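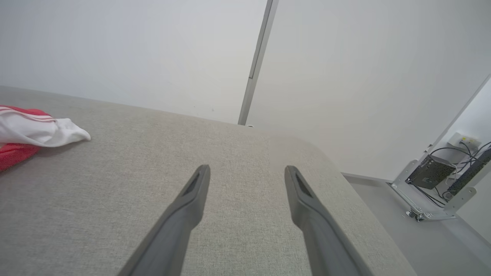
FOR IMMEDIATE RELEASE
24 October 2021

Kendilico ships Tipoki 3, planning software for robots that handle clothes

Ostis – Kendilico today released Tipoki 3, the new version of its perception and planning software for robot arms working with garments and other soft goods. Out now for all current license holders. New customers can ask for a trial from today.

Main change: the planner no longer waits for a full model of the garment before it moves. Earlier versions tried to work out the whole shape first, sleeves, collar, hem, everything, and on a crumpled shirt that could take a long time and still come out wrong. Tipoki 3 looks for a fold it can reach, plans a grasp on that, and updates its picture of the rest as the arm closes in. Wrist camera only. No overhead camera needed, though one can still be added.

What's new in this release:

Grasp search on partial views. A garment that runs out of the camera's view is now a valid target. Version 2 threw these out and asked for a new viewpoint.

Surface and cloth split. Better separation of cloth from a padded or fabric-covered work surface, including light gray on light gray. This was the most requested fix from users of the August preview.

Keep-out zones. Cables, brackets, outlets and anything else past the edge of the work surface can be marked once and the planner stays clear of them. Zones are saved with the cell, not the job, so they dont have to be redrawn for each new task.

Replay tool. Every grasp attempt is logged with the wrist view, the planned path and the gripper opening. Step forward or back, change a setting, run the plan again offline. Works on a plain laptop.

Shorter setup. Hand-eye calibration is down to 5 poses.

The release was tested on a set of 293 garments, mostly sportswear and knits, put down by hand with no sorting or smoothing first. Jackets with zippers remain the hardest group and Kendilico is not claiming otherwise – the release notes list the known failure cases, among them heavy zippers, very sheer fabric and two items tangled together. Tangled items are next on the list.

Tipoki 3 runs with two-finger parallel and angled grippers. Support for suction tools is unchanged from version 2. Arms that speak to the Honex motion interface work without extra drivers; for others a small adapter has to be written, and a template is included with the download. Existing Honex users should update that first, then install Tipoki.

Job files from version 2 open in version 3 and are converted on first save. Keep a copy, the conversion is one way. Version 1 files are no longer supported.

Pricing is the same as before. Customers on a support plan get the update at no charge, and version 2 will recieve bug fixes for another two years.

Documentation, release notes and the adapter template are in the customer area of the Kendilico website. Trial requests go through the contact form there, please give arm and gripper type.

About Kendilico
Kendilico makes perception and motion planning software for robots that handle soft materials. The company is based in Ostis.

Press contact: Kendilico press office, Ostis

###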